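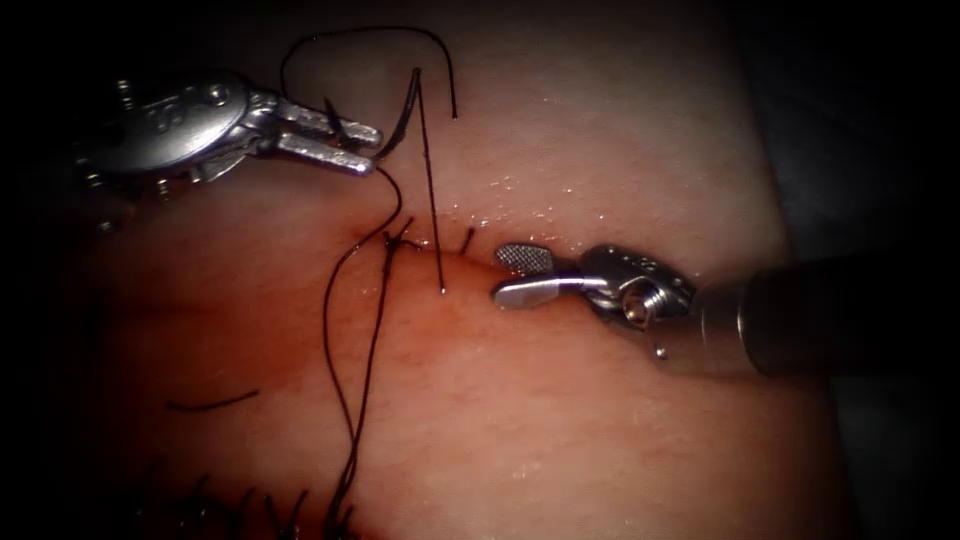
Suture Pad Comparison for Skills Practice: Project Report
Kusum Katiyar
Submitted 10/11/2024

1. Background

Suture practice in our program is limited by the cost and the behaviour of the practice tissue. Dry silicone pads last well but grip the thread. Moist pads let the thread slide more freely, and they tear sooner. The project compared two pad types, labelled Cesik (moist, layered) and Mernance (dry silicone), for closure of a short straight incision.

2. Materials

Thread was black braided suture. Black was chosen over the violet stock held in the lab for contrast against the flesh-coloured surface. The budget ceiling was $400, of which $200 went to pads and $50 to thread. The remainder was not spent.

3. Method

Each incision was cut with a No. 15 blade along a steel rule. Closure was by interrupted stitches, with the pad turned end for end after each closure. Moist pads were kept covered in the fridge and brought to room temperature before use. The following were recorded:

Tear-out at the stitch hole (yes/no)
Gap between the incision edges at the midpoint
Thread loops snagged during knot tying

Loose thread lying on the pad proved hard to manage. A loop left standing above the incision tended to fall across the next entry point, and a short tail was easily pulled back through its own knot. From January onward, tails were trimmed only after the second throw had been seated.

4. Results

Tear-out occurred on the moist pads only, in each case where the bite was taken too close to the incision edge. Midpoint gap was smaller on the moist pads. Snagging was more frequent on silicone, where the thread did not settle.

5. Limitations

One operator performed all closures, so practice effects cannot be separated from pad effects. Moisture was not measured. Pads were re-used on the reverse side, and the colour of the moist type dulled with storage.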